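Size labels and the case for plain measurement

Household textiles are sold by name. A buyer in Plostolcombe who wants a cloth for a table will find packets marked small, medium, large and family, and on most of them the finished dimensions are printed in the smallest type on the back, if they are printed at all. My argument is that the name should be dropped and the finished dimensions, after one wash, should be the only size given on the front.

The present practice rests on cut size. Cut size is the measurement of the cloth before hemming, and before any washing. It is easy for the maker to record and it flatters the product. A cloth cut at 131 centimetres wide loses width to two hems and then loses more in the laundry, the amount depending on the fibre, the weave and how the cloth was finished at the mill. Cotton in a loose plain weave moves a good deal. A tightly woven polyester hardly moves. The buyer is told neither figure and is left to find out at home.

The usual defence is that names are simpler. I do not accept this. A name is simple only if every seller uses it for the same thing, and in household textiles they do not. A large from Forkmont is narrower than a medium from Bokine. Both firms are within their rights, as no standard binds them, but a word that covers two overlapping ranges gives the buyer nothing to act on. A person with a tape measure and a table already has the only number that matters. The packet should supply the other one.

There is a second problem, which concerns how cloth is measured once it is out of the packet. Fabric laid on a surface does not lie at its full dimensions. Folds take up length, wrinkles take up more, and a cloth resting on another cloth will grip it and stay bunched. Any figure taken in that state is an underestimate.
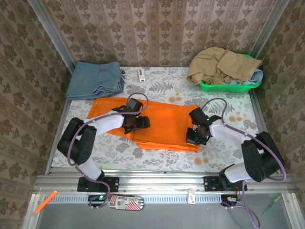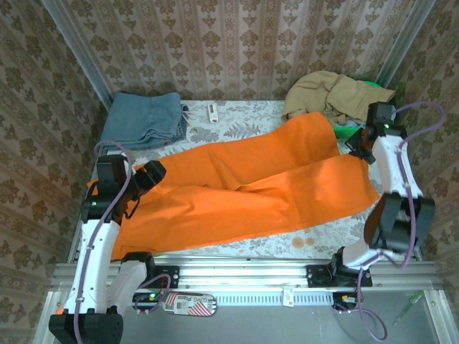
Orange fabric on a floral-printed covering, with the printed cloth showing beyond it in both views.

Felista Rotich, reading a draft of this essay, objected that a washed measurement would punish small makers, who would have to launder samples from every bolt and hold stock back while they did it. She thought a printed shrinkage range would do the same work at lower cost, and that most people could manage the arithmetic.

The objection has some force. Testing is a real cost, and it falls harder on a workshop with 3 lines than on a mill with 700. A range is better than silence. I would accept it as a transitional measure, provided the range is printed on the front and applies to the finished cloth. What I would resist is a range so wide that it cannot be wrong. Zero to ten per cent, which I have seen on a Kirui packet, covers every likely outcome and commits the maker to none of them.

On the arithmetic I am less willing to give way. The calculation is not hard, but it has to be done in a shop aisle, for length and width separately, and usually the two shrink at different rates. Warp yarns are held under tension on the loom and relax when wetted, so length tends to suffer more than width. A single percentage hides this. If a range is to be used there should be one for each direction.

The method itself need not be elaborate. Wash once at the temperature on the care label, dry flat, smooth by hand without stretching, and measure along both axes at the centre and near each edge. Record the lowest reading in each direction. The equipment is a washing machine, a flat surface and a steel rule. Steel is preferable to a sewing tape, as old tapes stretch and the error is seldom noticed.

Care labels already assume that the buyer will wash the product. The size on the packet should assume it too.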